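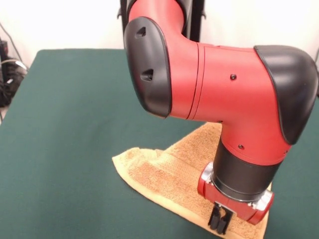
Red and black arm over a folded tan towel, dark green tabletop.

Talk notes: How a television power list gets made, and how to read one
Slot: 30 minutes including questions. Saturday, second session after lunch.

Slide 1. Title
Say name, say former list editor at Birnier. Worked on six editions. Talk covers entertainment rankings of people: most powerful, most influential, ones to watch. Ratings charts and awards are out of scope. Bakari Mutiso covers ratings in the morning, so refer back to him if anyone asks.

Slide 2. What is being ranked
Power is not a measured quantity. On our lists it stood for three things:
– control over commissioning money
– audience reach during the eligibility period
– opinion of people in the trade
The first is mostly private. The second is public but not comparable across countries. The third is a survey. A performer and a network executive score on different inputs and then appear in the same column. Pause here, the rest of the talk depends on it.

Slide 3. The long list
The last edition I worked on started with 3627 names. Sources: nominations by publicists, credits databases, the previous year's list, staff suggestions. Publicist nominations were the largest group by a wide margin. Duplicates were removed by hand, with the usual trouble over stage names. One singer was in the file under her character's name, her birth name and her recording name, and carried three separate scores until the second pass.

Slide 4. Eligibility
Read the rule aloud: "Active in a broadcast or streamed production during the twelve months to the end of November." Then ask what "active" means. Reruns? A canceled series still selling abroad? A series lead who has moved over to music and is touring on the strength of the show? We decided reruns did not count and foreign sales did. Dennis Mussa argued the opposite, and his version would have changed 11 places in the final order. Show his column next to ours. Leave it up for a moment, the type is small.

Slide 5. Weighting
Show the plain table first, then the chart. Reach was normalized by territory so that a hit in a small market could register. Side effect: a teen drama with a very loyal audience in one country could outscore a drama carried in many. Some readers took this for a mistake. It was a result of the formula, and the method note should have said so. The method note was two paragraphs at the back.
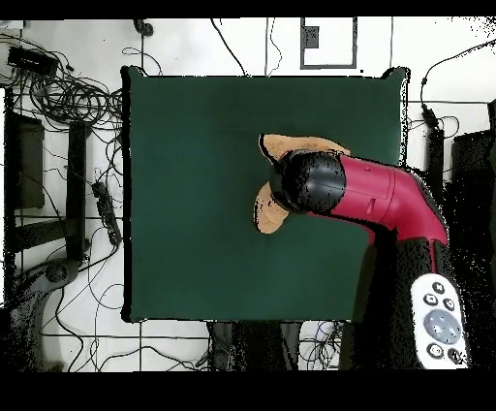 Slide 6. The trade survey
Respondents could not vote for their own employer. They could vote for a partner company, and did. Mwanahawa Massawe went through the returns and found block voting in two regions. We capped the number of votes counted from any one company. The cap was set after the votes came in, which I would not do again. Set it before.

Slide 7. Case: the Plurkholm entry
Keep this short. The Plurkholm cast was nominated as a group, and the list only takes individuals. The two leads were split into separate entries and the group's survey votes were assigned to both in full. That is double counting. It was caught at proof stage and both entries dropped out of the top 30. If asked whether the production company was told: yes, by phone, before publication.

Slide 8. How the list gets quoted
Three versions of one item, top to bottom:
(a) our wording, with category and territory
(b) the agency's release, category removed
(c) fan site, "voted most powerful in the world"
There was no public vote. The word "voted" came in at step (c), and most later items copied it. Do not name the fan site. It corrected the headline when asked, and the agency did not.

Slide 9. Checks for anyone writing these up
Name the list, the category and the territory.
Give the period covered, which is usually earlier than the publication year.
Say whether the order is a ranking or alphabetical. The Lilik list is alphabetical and is reported as a ranking every time.
Look for a method note. If there is none, say so in the item.

Slide 10. Questions
Likely ones:
– Did anyone pay for a place? No. Advertisers did ask for the list early and were refused.
– Why mix performers and executives? Covers sell better with performers on them. Arash Heydari has the Ndung'u sales comparison, send people to him.
– Is the full long list available? No, it contains private contact details.

Handouts are on the table by the door. Hand back the clicker to Dean Fothergill before the next speaker sets up.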